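Wrist camera position: 28 mm or 24 mm in front of the flange?
Forum: Arms and Grippers > Cameras and Mounting

tarby_bench
I have two brackets for the wrist camera and I can't decide which one to keep. The first holds the lens 28 mm in front of the flange, the second 24 mm. The gripper is the Grastik parallel one, the arm is the small Atis. With the 24 mm bracket the wrist housing takes a big part of the view, but the camera does not knock against the table edge when the arm goes low. With the 28 mm one I see more and I hit more. Which one would you choose?

Makowska
24, without question. A camera that is hit every day is a camera you calibrate every day. I lost most of March to this.

olddrive
I don't agree. If the upper part of every picture is housing, you are paying for pixels that tell you nothing. Move it out and teach the arm to keep away from the table. It is one more plane in the collision settings, this is not difficult.

Makowska
It is not difficult until somebody changes the table.

tarby_bench
Both good points. I should say that the lens is fixed focus and the work happens close to the fingers. For me the background can be soft, I have a second camera on a stand for the rest.

Henryk Kubiak
Then why do you worry about the view at all? If the stand camera sees the table, the wrist camera has only one job — to show the finger and the part in the last moment before the grip. I would even go closer than 24.

olddrive
Closer and he will see only his own bracket, Henryk.

Henryk Kubiak
He needs the finger and the part. Let us first see a picture from his camera before we argue about four millimetres.

tarby_bench
It is at the end of my last post, from the 24 mm bracket. My remarks so far:

The big housing at the top is always in the same place, so I can mask it. I don't count this as a problem.

The black finger against a black handle is worse. For my eye it is fine, but the edge detection does not like it. I think I will put light tape on the finger.

The thin cable comes down beside the finger. I don't like it there and I will try to find another way for it.

The part itself I can see well enough. The split in the collar and the small round hole are both clear, and this is what I need for finding the rotation.

I ran 100 grips with each bracket. The 24 mm one had 2 misses, the 28 mm one had the same 2, so the numbers don't help me. But with the 28 mm I had to stop and tighten the camera again, and with the 24 mm I did not. I stay with 24 for now. If olddrive wants to convince me, please send your collision settings and I will try them — I mean this seriously.
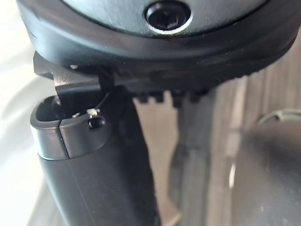 Photo: tarby_bench, wrist camera, 24 mm bracket

Makowska
Matt tape, please. The shiny one will give you reflections and then you will blame the bracket.

olddrive
Settings sent by private message. I still say 28.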